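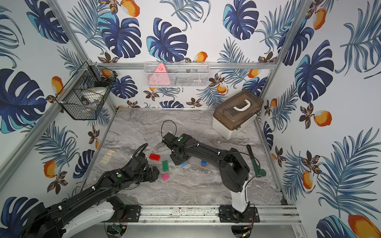

Mango wallpaper on three sides, box with the brown lid at the back

nerkley_home
I would like an opinion about this wallpaper. The leaves are navy and turquoise, with small flowers and mangoes, and the base is white. I want the same for my son's block corner. Is it too much for a place where one must find small toys?

Flindix48
Too much. My daughter had a jungle paper and she looked at the walls more than the toys. Plain white is better.

akbari_t
I do not agree. The blocks lie on the grey, and the red and the pink show very well there. Only the small blue one I would lose. 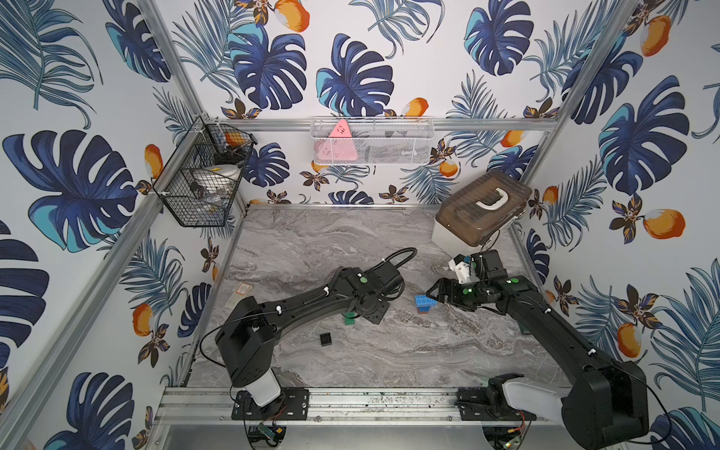

Same corner, the big navy leaf is on the left wall

nerkley_home
In this one you see more of the leaf. I like it, but my wall is only 200 cm long. Must I buy 3 rolls?

akbari_t
Count the repeat first. With large leaves you waste a lot. Zirker sends samples, I waited until Sunday for mine.

Flindix48
Still plain white for me. But a box with a handle on the lid, yes, please buy this.

nerkley_home
Thank you both. I will order one sample and ask again.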